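How to clean black canvas shoes with white soles
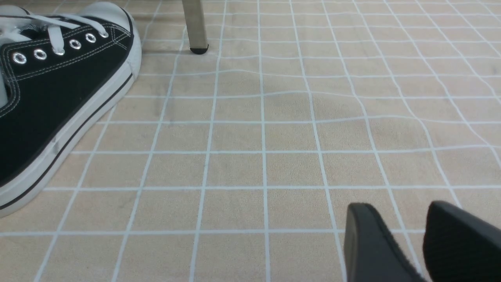 Black canvas sneaker with white flat laces and a thick white sole, on a beige mat.

Canvas shoes pick up dirt in two places: the weave of the upper and the edge of the rubber. They need different treatment, so do them one after the other and allow a whole evening, plus a night for drying.

You will need

An old toothbrush for the rubber and a softer brush for the canvas
A bowl of cool water
Mild washing-up liquid
Bicarbonate of soda
Two light-coloured cloths
Kitchen paper
A mat or old towel to work on

Before you start

Take the laces out completely. If they are white, leave them in a cup of warm soapy water while you do the rest. Knock the soles together outdoors and brush off any dry mud. Wet mud should be left to dry first or it will go further into the cloth.

The canvas

Black canvas can lose colour, so use cool water and test a small patch near the heel. Put 2 teaspoons of washing-up liquid in the bowl, dip the soft brush and shake it off. Work in small circles from the toe back towards the heel. Go lightly over any white stitching, where loose dye tends to settle. Wipe with a damp cloth until no more suds come up, then dry around the metal eyelets with a corner of the second cloth.

The rubber

Mix bicarbonate of soda with a little water to make a thick paste. Scrub the toe cap and the side of the sole with the toothbrush, keeping the paste off the canvas. It leaves a chalky bloom on black that takes several wipes to remove. If there is a coloured stripe along the sole, scrub along it and not across it, and stop if any colour comes off on the brush.

The laces

Rub them between your fingers, rinse, and squeeze them in a cloth. Lay flat laces out straight so they don't dry twisted.

Drying

Pack the shoes with kitchen paper and change it after an hour. Keep them away from radiators and strong sun, which can loosen the glue. Thread the laces again when the shoes are dry right through to the toe.

Silvan Hubmann
Last updated 7 June 2020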